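**Ticket: Rirnilora sim kit, wrist view stops updating after grasp**
Opened by: Laiba Butt, Clendmont
Assigned to: Jawad Lashari
Status: waiting on customer

**Tuesday, 9:40 am (Laiba)**
We are on the trial license. The arm reaches the block and closes, then the wrist view freezes while the joint readout keeps moving. Happens on every run of the Tirstead pick task. Reinstalled once, no change.

**10:15 am (Jawad)**
Please send the render log and your `sim.yaml`. Which physics rate are you on?

**11:05 am (Laiba)**
Log attached. Rate is 2000, left over from our Magsi setup.

**11:30 am (Jawad)**
The log shows the render queue filling up 8 seconds into the run. Steps:

1. Set `physics_rate` to 700.
2. Set `queue_limit` to 18.
3. Delete the cache folder and restart the viewer.

**1:50 pm (Laiba)**
Done. Two runs so far and the view kept updating on both. Wrist view with the block between the pads:

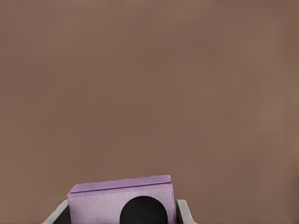

Does the lower physics rate need a different license tier?

The trial license covers every physics rate, so you can leave it at 700 and keep your current key.

**2:20 pm (Jawad)**
Leaving this open until you have run the full task list. Rafia Bugti has the ticket after 5 pm.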